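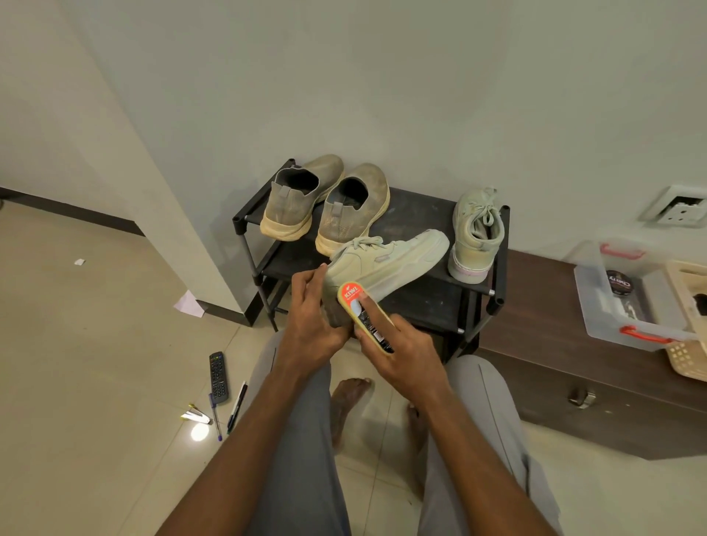

Slide 1: Two-handed shoe cleaning, lace-up sneaker and sponge applicator.

Speaker: Cameron Urquhart, Mellex

Good morning. I shall report on the Brunel method, which trains two-armed robots from head-level recordings of household work. The set holds 338 recordings from 19 homes. Each is split wherever the grip changes. Point out the left hand, which holds and tilts the shoe while the right brings the sponge to its side.

Pause. Next slide.

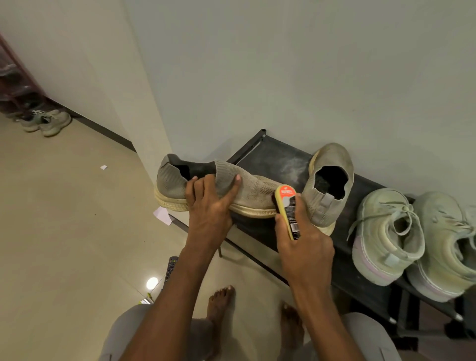
Slide 2: Sponge against the side of a knit slip-on, shoe on the rack.

The rack now bears the shoe – the left hand steadies the upper. We label this "supported" and the earlier grip "held". Adding the two labels cut failed grasps by 19 per cent over 40 trials on the Galbraith arm pair. Sumon results follow in November.

Allow 5 minutes for questions.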